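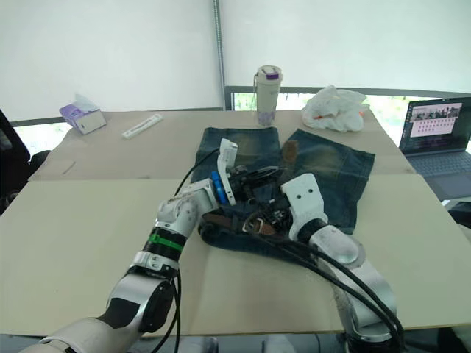 Denim

Saturday, April 12, 2025
By Morfudd Price

Search the Plilau Reference
Enter a word or phrase
Go

Denim is a sturdy cotton fabric woven in a twill pattern, usually with dyed threads running lengthwise and undyed threads running across. It is best known as the material of jeans, but it is also used for jackets, skirts, aprons, bags, upholstery and household storage. Most denim is blue, and the traditional dye is indigo.

Name

The word is generally traced to the French phrase serge de Nîmes, meaning a serge cloth from the city of Nîmes in the south of France. The link is old but not fully settled. The French serge was often made of wool and silk, while the English cloth sold as denim was cotton, and the name may have been carried over from one to the other by merchants.

The word "jean" has a separate origin. It is usually connected with Genoa, the Italian port, and first referred to a cotton or mixed cloth that was lighter than denim. In American shops of the early nineteenth century, jean and denim were sold as two different fabrics. The plural "jeans" came into general use for the trousers only in the middle of the twentieth century.

Weave

In a twill weave, each crosswise thread passes over and under groups of lengthwise threads, and the starting point shifts with every row. The shift makes a diagonal rib on the surface. The lengthwise threads are called the warp and the crosswise threads are called the weft, or filling.

In standard denim the warp is dyed and the weft is left white or natural. The weave brings more of the warp to the front, so the face of the cloth is blue and the back is pale. The most common form is a three-by-one twill, in which the warp passes over three weft threads and under one. The direction of the diagonal depends on the mill. Right-hand twill rises toward the upper right and is the usual type in jeans. Left-hand twill rises toward the upper left and tends to feel softer after washing. Broken twill reverses direction at intervals, which reduces the tendency of the cloth to twist.

Chambray is sometimes confused with denim. It may also have a colored warp and a white weft, but it is a plain weave, with no diagonal rib, and is normally lighter.

Dyeing

Natural indigo comes from the leaves of several plants grown in warm regions. Synthetic indigo reached the market in 1897 and largely replaced the plant dye within a few decades.

Indigo does not dissolve in water. To dye yarn, it must first be changed chemically into a soluble form. The yarn goes into the bath and comes out a yellowish green, then turns blue in the air as the dye returns to its insoluble state. The steps are repeated until the color is deep enough. In rope dyeing, the yarns are gathered into thick ropes before they are dipped. In slasher dyeing, they are spread side by side in a flat sheet.

Because the dye stays mainly near the outside of the yarn, the core often remains white. Rubbing and washing remove the outer layer, and the pale core shows through at seams, knees and pocket edges.

Workwear and fashion

Cotton denim was being made in American mills by the late eighteenth century. It was used for overalls, coats and trousers for people who did heavy work. In 1873 a United States patent was granted for the use of metal rivets to strengthen the pockets and other weak points of work trousers, and riveted denim pants became common in the West in the following years.

Wear outside of work grew slowly. Dude ranches made jeans familiar to eastern visitors in the 1930s, and films of the 1950s tied them to teenagers. Some schools banned them. By the 1970s jeans were everyday clothing for adults and children in much of the world, and fashion houses had started to sell them at higher prices.

Weight and finish

In the United States, denim is graded in ounces per square yard. Light cloth is used for shirts and summer dresses, medium cloth for most jeans, and heavy cloth for work clothing and some specialty jeans. At a given weight, tightly woven denim is stiffer.

Raw or dry denim is sold without being washed after dyeing. Many mills treat the cloth to limit shrinkage before it is cut, and this process is called sanforizing. Cloth that has not been treated can shrink a good deal in the first wash. Stonewashing, in which finished garments are tumbled with pumice, gives a faded look, as do enzyme washes and laser treatment.

Selvage denim is woven on narrow shuttle looms that leave a finished edge on each side. Stretch denim includes a small amount of elastic fiber in the weft.
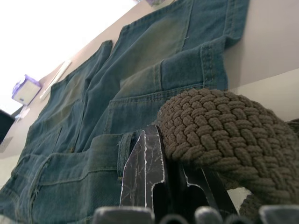
Reuse and recycling

Old denim is easy to find and slow to wear out, and it has long been cut up for patches, quilts, rugs and bags. Legs provide the largest flat pieces. Waistbands and seams are thick and can break a household sewing needle, so sewers often cut around them or use a heavier needle made for the purpose.

Denim can also be shredded and returned to fiber. The recovered fibers are shorter than new cotton and are commonly blended with it before being spun again. Shredded denim is also made into building insulation and padding. Zippers, rivets and buttons have to be removed first, and blends that contain elastic fiber are harder to process than pure cotton.

Care

Washing denim inside out in cold water slows fading. New dark denim can shed dye onto pale fabric and leather, and it is best washed separately at first. Line drying limits shrinkage and protects any elastic fiber, which is weakened by high heat. Chlorine bleach removes indigo and damages cotton with repeated use.

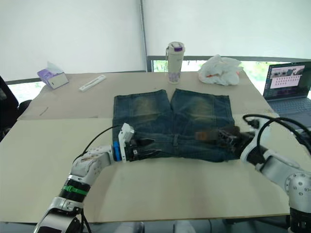
Why does denim fade when other blue cotton fabrics keep their color?

Indigo sits mostly on the outer part of the yarn and is held there loosely. Many other blue dyes bond with the cotton fiber, so they are less easily rubbed or washed away.

See also: Chambray, Corduroy, Indigo, Twill

Entry 541. Reviewed by Alun Vaughan.

Contact | Copyright 2025 Plilau Reference | Back to top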